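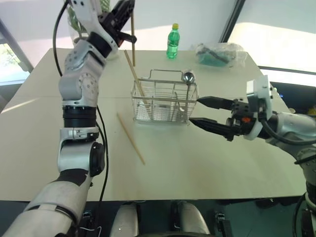 A wire basket at a light beige table.

Bring Back the Hand Basket

By Edeltraud Baumgartner
2023-12-12

The Kutmont on Adcombe Road took out its hand baskets in November. There used to be a stack by each door. Now there is a row of large carts, a row of slightly smaller carts, and a sign asking customers to bring a bag from home if they only need a few items.

I asked at the service desk and was told the baskets were being stolen. I believe it. Stores in a lot of towns have had the same trouble, and it got worse after people stopped being handed free bags at the register. A person pays for seven things, has no bag, and walks out with the basket. Some of them bring it back. Many don't. The clerk told me the store had lost 127 of them since spring, and that the order for new ones kept getting turned down by the regional office.

So I understand why the baskets are gone. I still think it was a mistake, and I think it's the kind of mistake that large stores make often. They can put a number on the thing that went missing. They have no number for what the thing was doing.

A hand basket makes a short trip short. You pick it up, you walk straight to the milk and the bread, and you get in the express line. With a cart you have to steer around everybody else with a cart, and the aisles at Kutmont were narrowed a few years ago to make room for the seasonal shelves. At five in the evening you can wait a full minute to get past the eggs. Half the carts I pass have three or four items rolling around in the bottom.

My neighbor on Ondthorpe Street is eighty-one and walks to the store. She doesn't like carts. The big ones pull to one side and she has trouble turning them, and she says the basket told her when to stop, because if she couldn't carry it through the store she couldn't carry it home. She now uses her own cloth bag, as the sign suggests. Twice she has been asked to open it at the door. She was polite about it both times, but she has started getting a ride to the other side of town to shop instead.

That is the part the store should think about. The sign tells people to use their own bags, and then the person at the door treats a customer carrying her own bag as somebody to check. You can't set up both rules and expect people to feel welcome. A store basket is open on top and belongs to the store, so there's no question about what's in it or whose it is until the goods are paid for. It was a good arrangement for both sides.

I've heard it said that carts are better for business anyway, since people with more room buy more. Maybe that holds for the weekly shop. I don't think it holds for someone who stopped in for onions. That person sees a row of carts outside in the rain, thinks about it, and goes to the gas station or goes without. I have done this myself at least a few times this fall.

Agbayani Market, which is much smaller, has kept its baskets. They lose some too. The owner told me he buys the plain wire kind now, secondhand, and keeps them beside the registers where a cashier can see them. Customers empty them onto the belt and the basket goes under the counter before the groceries are bagged. He also sells a sturdy paper bag for a few cents, and the cashier asks about it before ringing up the first item. By his account these two changes stopped most of the losses. Neither one costs much. It does take a cashier, and I suspect that's where the real problem is at Kutmont, where most evenings there is one staffed register and a long row of self-checkout machines.

I don't expect a chain to run itself like a corner market. But a store that can spend money on 500 new carts, as Kutmont announced last year, can afford a few dozen baskets and somebody to put them away. If theft is the worry, keep them inside the second set of doors. Put a cheap bag where people can reach it at the self-checkout, so they aren't standing there with loose groceries and no way to get them home. Try it for a few months in one store and see how many go missing.

The manager says comments go to the regional office and that the card by the door is the best way to send one. I filled mine out last week. The cards are on the left as you come in, next to where the baskets were.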